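Best way to stick stuff to a whiteboard with modeling clay without wrecking the board?

Filed under: Crafts and Classroom
Posted 15/03/2025

Brittany Doucette

Hi all, hoping someone has been down this road. I run an after-school art club for second and third graders and we have a big old whiteboard on the wall that mostly goes unused. I had this idea that instead of making clay figures that end up squashed in the bottom of a backpack, the kids could each press little shapes onto the board and we'd build up one giant picture over a few weeks. Hills, clouds, fish, whatever they come up with.

We tried it with one color (blue, it's what I had the most of) and I have three problems.

First, the flat thin bits stay up fine, but anything chunky slides down or peels off from the top. One kid made a whale and it was on the floor before snack.

Second, when I took everything down there was a faint blue haze on the board and a kind of greasy feel. Regular eraser did nothing. The dry erase marker now skips over those spots.

Third, hearts. They all want to make hearts. Mine come out looking like a mitten or a kidney bean, and I'd love a method I can show 30 kids without going table to table.

The clay is the soft kind that doesn't dry out, from the Soltlow tub. The board is just a board, no idea of the brand. It's magnetic if that matters. Thanks!!

Kelly Kershaw

Clay on a whiteboard is a bad idea imo. Use felt and magnets.

Brittany Doucette

Thanks Kelly, we do have felt! But they really do like the squishing part, so I'd like to make the clay work if I can.

Sándor Major

I did pretty much this same project at the Purkham library for a summer program (in June, no air conditioning, so I've seen clay at its absolute worst) and I think you can save it. Taking your problems in order.

Sliding. The non-drying clays are oily, and the oil is what lets go of a slick surface once there's any weight hanging off it. Two things helped us a lot. Wipe the board with rubbing alcohol and let it dry completely before you start, so you don't have old marker dust and finger grease under there. Then have the kids put up a "pancake" first. That's a very thin layer, smeared on with the thumb, pushing from the middle outward, no thicker than a coin. The chunky part goes on top of the pancake and they blend the edges down with a fingertip. Clay grabs clay much better than it grabs the board. The whale will still come down if it's a whale the size of a potato, so I'd set a rule that pieces can't be bigger than their own thumb. Ours was "two thumbs" at first and I regretted it.

Also, warm it up before you press it on. Stiff clay doesn't spread into the surface, it just sort of sits there and then curls off. I had the kids hold theirs in a closed fist through the whole roll call, which also kept the room quiet, so I recommend it for that reason alone!

The haze. It's partly oil and partly pigment. Dish soap first, a drop on a damp microfiber cloth, go over it in circles, then wipe with plain water and dry it. If there's still color, follow with rubbing alcohol on a fresh cloth (do that part after the kids leave and open a window). Please don't use a scrubby sponge or powder cleanser, you'll scratch the finish and then marker ghosts forever. For lumps, lift them off first using another ball of the same clay, dabbing straight up and down. Wiping a lump just spreads it into a bigger smear and then you have twice as much to clean. Blues and reds were the worst for us and white hardly left anything, so if you can steer them to lighter colors for the big background areas your cleanup gets easier.

And try a small corner with everything first. Boards vary a ton. Ours was enamel and very forgiving, but the one in the staff room was some cheaper painted thing and it stained if you looked at it funny.

Hearts! Okay, I have opinions. Most kids start with a ball, flatten it and then try to cut a notch in the top, and you get the kidney bean. What worked for us was pinching from the bottom. Roll a short fat log, hold the lower half between thumb and finger, and squeeze. The clay has to go somewhere, so it bulges up over the top of your fingers, and a lot of the time it comes up as two rounded bumps with a dip in the middle all by itself.

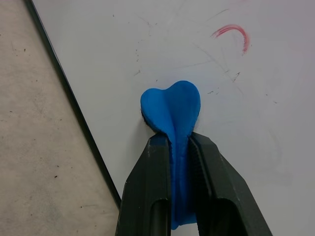
If the bumps come up uneven, leave them alone until it's on the board. Then you can nudge the taller one down with a fingertip and deepen the crease with the edge of a craft stick. The squeezed part underneath will be long and skinny, more like a stem, so pinch most of it off and smooth what's left into a point. Lopsided ones have more personality anyway, and mine were all lopsided. The kids who rushed got something closer to a mushroom, and they were thrilled with those too, so I started calling it the mushroom table.

One more thing on timing. I wouldn't leave pieces up for weeks. We photographed the board at the end of every session and took it all down, then started the next part clean. The longer it sat, the more oil we had to scrub out. If you really want it to stay up, tape a sheet of clear acetate over the board and build on that, then the whole sheet comes down in one go.

Brittany Doucette

Sándor this is amazing, thank you. The acetate idea might solve everything. Does the pancake trick still work on acetate or is it too slippery?

Sándor Major

It works, but tape all four sides down tight. If the sheet flexes, the thick pieces pop off. And still wipe it first, the new sheets had some kind of film on them.

Hussam Azar

Agree with most of the above but I'd skip the alcohol if the board is an older painted one, it can dull the shine after a while. Soap and water plus patience got mine clean. For the spots where marker skips, I scribbled over them with a fresh dry erase marker and wiped it right off, and that lifted a bit more of the gunk. It took 2 or 3 passes.

Also check the clay tub. There are air-dry ones that look almost the same and those will set on the board like little barnacles. Ask me how long I spent with a plastic paint scraper.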